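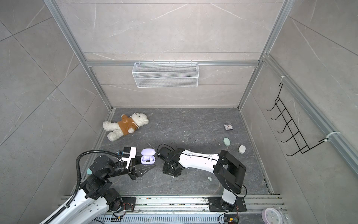

The Bunden Test Kitchen invites applications from home bakers and cooks to take part in its next round of recipe trials. Participants prepare dishes from our dessert and preserves files, record their results, and meet with kitchen staff to discuss them. Several of the recipes under review are meant for kitchens with limited storage, and the written instructions assume a few ordinary items of equipment, such as a shallow wire mesh basket hung at the back of the work area. Applicants do not need professional training. They do need a working oven, an accurate scale, and the willingness to make the same dish more than once.

About the trials

The Bunden recipe collection holds 2,408 entries, of which 917 are classified as baked desserts. Many were submitted by readers over several decades and give measurements that are no longer practical, including "one small tin," "a teacup, not quite full," and "butter the size of an egg." The purpose of the trials is to restate these recipes in standard cups, ounces, and grams and to confirm that they produce a sound result in a home oven.

The coming round will cover custard pies, steamed puddings, and quick breads made with cornmeal or buttermilk. Yeast breads and candy are excluded and will be taken up in a later round.

Duties

Participants are asked to:
Attend one orientation session at the Bunden kitchen on Delaunay Street.
Prepare 6 assigned recipes at home, each of them twice.
Follow each recipe as written on the first attempt, without substitutions.
Note oven temperature, pan size, baking time, and yield on the form provided.
Return completed forms within two weeks of receiving each packet.
Attend one group tasting at the close of the round.

On the second attempt, participants may make one change of their own choosing. The change must be recorded, along with the reason for it. Forms that report more than one change cannot be used.

Eligibility

Applicants must be 18 years of age or older and must live within driving distance of the Bunden kitchen. Employees of Bunden and members of their households may not apply. Former participants are welcome if they have not served in either of the two preceding rounds.

Because most of the assigned recipes contain wheat, eggs, and dairy, the round is not suitable for persons with allergies to these foods or for those who share a kitchen with someone who has such an allergy. Applicants with questions on this point should write to Remedios Sotomayor, Recipe Editor, before applying.

Compensation and supplies

Participants receive a grocery allowance for each recipe, paid when the completed form is returned. An additional payment is made after the group tasting. Bunden supplies one Zamero oven thermometer, one nine-inch pie plate, and one covered pudding mold, all of which participants may keep. Other equipment is not provided. Receipts for groceries are not required.

Time commitment

The round begins in January and runs for 12 weeks. Most recipes require between one and three hours, including baking and cooling. The orientation session begins at 6:30 p.m. and includes a demonstration of weighing and measuring by Nicanor Collado, Head of Recipe Testing.

How to apply

Please send a letter of no more than one page stating your name, mailing address, and telephone number, the type of oven you use (gas, electric, or convection), and any altitude adjustment you ordinarily make. The letter should also describe one dessert you prepare often and one that has given you trouble. Applicants should not send food samples.

Letters may be addressed to Nerea Cantero, Participant Coordinator, Bunden Test Kitchen, Delaunay Street, or left at the front desk between 9 a.m. and 4 p.m. Selected applicants will be notified by mail and will receive their first packet at orientation. Applications that arrive after places have been filled will be held for the following round unless the applicant asks otherwise.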